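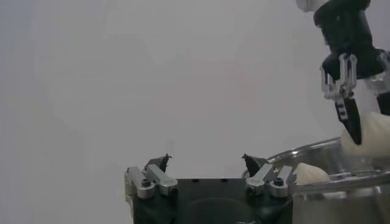 The left hand waits while the right one works. Open day at Drundden, Fallville.

The invitation had said there would be coffee, and there was, in a tall steel urn with a handwritten sign asking us to take one cup each. I took two. I had driven an hour and a half and left my own kitchen in the hands of a nineteen-year-old, and I felt that Drundden could stand me a second cup.

They had us in what used to be the Trolier shoe warehouse. I bought boots there once, when it was still shoes. Now it had a carpet the color of oatmeal and a young woman in a gray jacket who walked backward in front of us, talking the whole time, and never bumped into anything. I admired that more than most of what came after.

"You're all food people," she said. "So we'll skip the boring part."

Then she did the boring part. There was a screen. A line went up the screen, and at the top of it was the number 841, which she let us look at for a while. It was how many practice runs the arms had done since May. A man behind me with a Kaufmann Catering badge asked how many had gone right, and she said that was a great question.

I wrote that down on my napkin. Great question. No number.

When we finally got to the arms, there were two of them and a steel bowl against a pale wall. I had expected something bigger. My nephew had told me they would be like the ones that build cars, and I had dressed for noise. These hardly made a sound. One hand hung open with its two little black points leaning in toward each other, like somebody about to pick lint off your sleeve. The other came down over the bowl with something round and cream-colored pinched between its fingers.

"What's it holding?" said the Kaufmann man.

"Produce," said the young woman.

"It looks like garlic."

"It could be garlic," she said. "It could be a lot of things. That's the point, it's a general platform."

I leaned in. I have peeled garlic six days a week since I was twenty-two and I would not have sworn to it in court. It had the ridges. It also had something of the dinner roll about it. There was another one sitting in the bowl already, and that one told me nothing either. I reached out a finger, and a boy in a headset said, "Please don't touch, ma'am," so politely that I apologized to him.

We watched. The arm did not seem to be in any hurry. It held the thing over the rim the way my mother used to hold a spoon over the baby's mouth, waiting for him to stop turning his head. I looked at the wall clock. I looked at the Kaufmann man, who was looking at his phone.

"What does it cost?" I asked.

"We don't think of it as a cost," she said.

"I'd have to think of it as one."

"We're talking to partners about a monthly model." She gave me the smile again. "Can I ask what you pay for prep now?"

I told her. She nodded as if that proved something, and typed it into her tablet. I wished right away that I hadn't said it. It isn't a number I'm proud of, and the person it belongs to was at that moment alone with my stove and a lunch party of 200, doing the rice and the chicken and answering the phone, and also the garlic.

"It doesn't call in sick," the boy in the headset said. I think he meant to help.

"Does it answer the phone?"

He thought about it. He really did think about it, I'll give him that. "Not this version," he said.

They gave us each a canvas bag at the door. Mine had a pen in it, and a brochure, and a mint. The Kaufmann man stood next to me in the parking lot, shaking his bag to see if there was anything else.

"You buying?" he said.

"No. You?"

"My boss already did," he said. "Four of them. I'm supposed to go home and be excited."

He found the mint and ate it. I told him I was sorry, and then I wasn't sure that was the right thing to say, so I told him there was a decent pie place on the way out of town, if it was still there.

I got back at ten after three. The lunch party had gone. The sink was full to the top and the kid was sitting on an upside-down milk crate with his apron over his shoulder, eating cold rice out of a measuring cup.

"How were the robots?" he said.

"Slow."

"How slow?"

I held my finger and thumb over his measuring cup, pinched together, and kept them there. He watched them. The dishwasher went through its whole rinse - I could hear it change over to the drain - and I still had my hand in the air.

"Are you going to drop it?" he said.

"I don't know," I said. "I left before the end." Then I got the garlic out for dinner service, and gave him half.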